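Studaton Block Set: Set-Up and Care
Section 4. Setting out the bins
Revised 2025-12-15

You will need the wooden blocks, two gray bins, the clamps and a table that doesn't wobble. If your table wobbles, see Section 2, where we have already been rude about it.

1. Stand the bins on the table, one behind the other, long sides touching. Push them together until the rims meet.

2. Clamp the bins to each other at both ends. Tighten by hand until the bins move as one. Stop there. The walls are strong, but they have never won against a determined person with a clamp.

Note: Earlier sets came with Lullov clamps, which open the other way. If you are squeezing and the jaw is getting wider, you have those.

3. Put the red and green blocks in the front bin. Leave the back bin empty.

4. Mix the blocks by hand. They should lie flat on the floor of the bin, pointing in whatever direction they like. Do not line them up. People line them up. We have put this in the manual for three editions now and people still line them up.

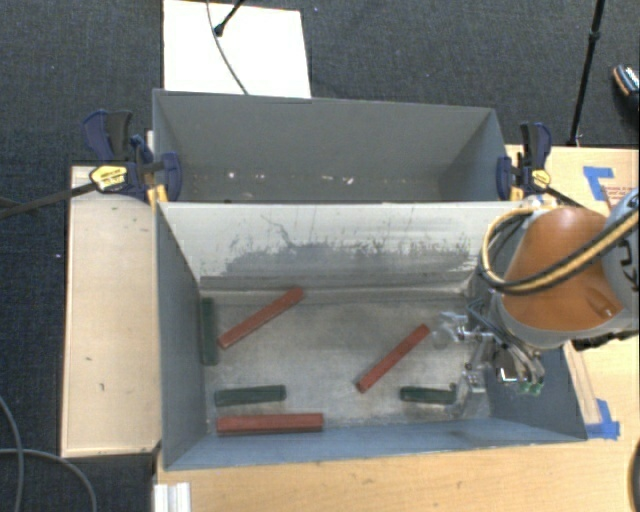

5. Check that no block is standing on end or leaning on a wall with one edge in the air. Lay down any that are.

6. Move the blocks to the back bin one at a time, all of one color first. Then the other color. Then send them back and start over, which is the whole activity - we did say so on the box.

CAUTION: Do not tip the front bin to empty it. It is clamped to the other one, and both will come.

Cleaning

Painted blocks leave marks on the bins, mostly low on the walls and across the floor. Wipe with a damp cloth and a drop of dish soap. Some smudges will stay. Hậu Ninh in our workshop has tried everything on them, including a Mazza scouring pad, and now has a bin with smudges and scratches.

Do not soak the blocks. A wet block swells, dries crooked and will rock on the bin floor forever after.

Check the clamps every 300 moves and the block edges every 3,000. Sand any rough corners lightly, along the grain. Replacement blocks are sold in pairs under the Trelusitz name - same block, different bag.

Storage is covered in Section 5.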